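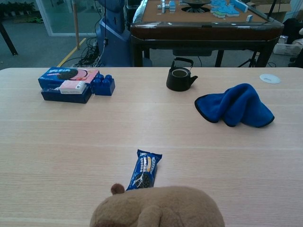

How do I reset the Prendale cell after a stop?
Clear the fault on the panel, then home the arm at low speed. Leave the test items on the table: plush toy, kettle, blue towel, Oreo pack. Homing height is 190 mm, above the kettle handle.

How often is the wrist greased?
Every 3 months. Use 2 strokes of the gun.

The gripper drifts when closed. What now?
Re-zero it. If drift is more than 5 mm, call Ayten Dağdelen.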